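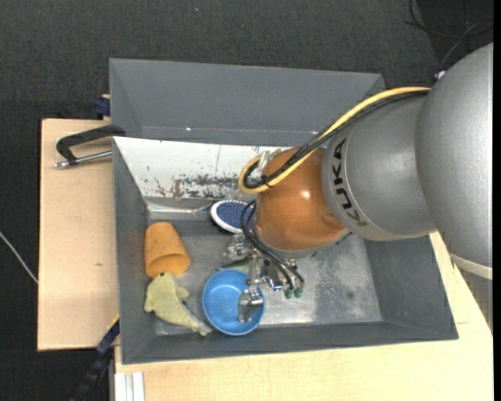
Drengate Opens Household Goods Exchange in the Old Medier Building

Bring a bin, take a bin: new exchange puts everyday kitchen and home items back to use

2020-11-08

DRENGATE – The Drengate Household Exchange is open! After a first trial in August, the exchange has moved into its permanent home on the ground floor of the Medier building, and we could not be happier with the space or with what people have been bringing through the door.

The idea is simple. Most homes have a cupboard full of things that still work fine and never get used: the second colander, the mugs from two apartments ago, the mixing bowl that doesn't fit with the others. Pack them in a bin, drop them off, and they will be sorted and set out for someone who needs them. Anyone can take items home free of charge, whether or not they have brought something in.

The August trial ran out of one small room and still found new homes for 785 items. Bowls and plates went first, often within the hour, followed by storage tubs and utensils. The new space has room for over 400 bins on the shelves (we measured, then measured again) and long tables where visitors can go through things without bumping elbows.

What to bring: bowls, plates, cups, pots and pans with their lids, cutlery, food containers, dish racks, small baskets, clean towels. Plastic is welcome as long as it isn't cracked. Please wash everything first and wrap glass in newspaper or an old dishcloth.

What to leave at home: knives without a cover, anything electrical, mattresses, paint and opened cleaning products. Large furniture can't be taken at this location. The Dekker Street drop-off accepts chairs and small tables.

Each household may bring up to 5 bins per visit. Empty bins can be borrowed from the front desk and returned within 2 weeks.

The shelving was supplied by Clarkance, which also fitted the sorting tables and the lower racks that can be reached from a wheelchair.

The entrance is on the courtyard side, with short-term parking next to the ramp. Opening hours are posted at the door and at the Drengate library.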